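Swap shelf, choir dates and the hall tables

Quick one this time, sorry, the printer deadline got moved up and I have the soup on.

First the big news. The sheet music fund is at 885 dollars. Goal is still 1000 before the fall concert, so we are close!! Bake table did most of it. Kathleen McGrath's lemon bars gone before the doors were properly open, again. If you took home a blue pie plate in June, she wants it back.

Rehearsals start up again at 6 sharp. Not ten past. Altos, you know. Same side door, parking on the Bukness Road side only, the church lot is being repaved and they will tow.

New music this season: two Nic Giolla arrangements, one in Irish (phonetic sheet is coming, don't panic) and one long slow one with a horrible page turn in the middle. Bring a pencil. Bring two, someone always asks.

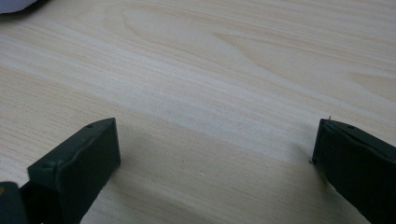 Pale wood grain in both of these.

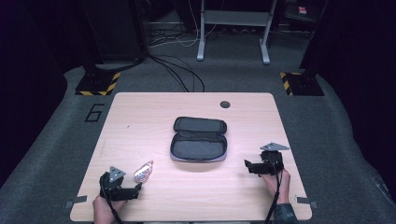
Darnberg, 8 August 2021

Folders. Please please return last season's folders, even if the cover is gone. We had to reorder and they are not cheap. Drop them in the box by the coat rack or hand them to Darragh Moynihan, who is also taking names for the bus. Bus is for the Vemach sing in the fall, seats go to paid up members first, then spouses, then whoever. Lunch not included this year so pack something.

Still short on tenors. We are always short on tenors. If your brother in law sings in the car, bring him, no audition, he just has to be able to hold a line next to the basses without drifting down to join them.

Concert program ads: a half page is the same price as last year, text to me in plain email please, no scans of business cards. Last year we printed 2000 programs, which was silly, there are still boxes under the stairs. Take some for scrap paper.

Swap shelf is open again durring the break. Old scores, music stands, one metronome that runs fast. Leave something or just take something.

Dues envelope is going round at first rehearsal. Checks or cash, exact if you can.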